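Wusto Bowl Pattern Notes

By Ivana Herrera
2026-07-08
12 shares | 5 comments

# README

Wusto is a plain text list of patterns found on everyday ceramic bowls. It has 2000 entries, one per line, and is meant for people who sort, sell or repair secondhand tableware. Benedikt Hollmann started it from the stock cards of the Groen shop in Iltgate.

## What is in an entry

- id
- ground color
- pattern color
- pattern type (floral, band, dot, plain)
- notes

Plain bowls get an entry too. Leave the pattern color blank for those – don't write "none".
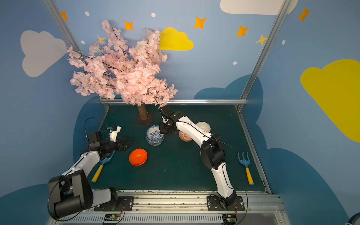
Blue floral porcelain, with a plain white bowl and an orange-patterned one to its right.

## Known problems

Pattern type was typed by hand until November, so "flower" and "floral" both turn up. The first 100 entries have been fixed. Rim chips are listed under notes, and the wording varies a lot.

Bowls with a pattern on the inside only are marked "in". The Dendby cards never used this mark, so a missing "in" means nothing for those rows. 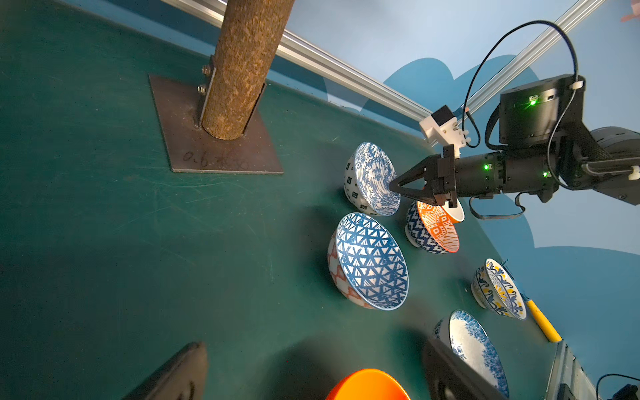 ## Use and changes

Free to copy and edit. Send corrections as a single line with the id first. Please don't renumber rows – other lists point to them.

Comments

tableware_jo: Could you add a field for foot ring width?

Ivana Herrera: Not in this version. Put it in notes for now.

mpk: Row 100 has two ground colors, is that meant?

Benedikt Hollmann: No, my typo. Fixed.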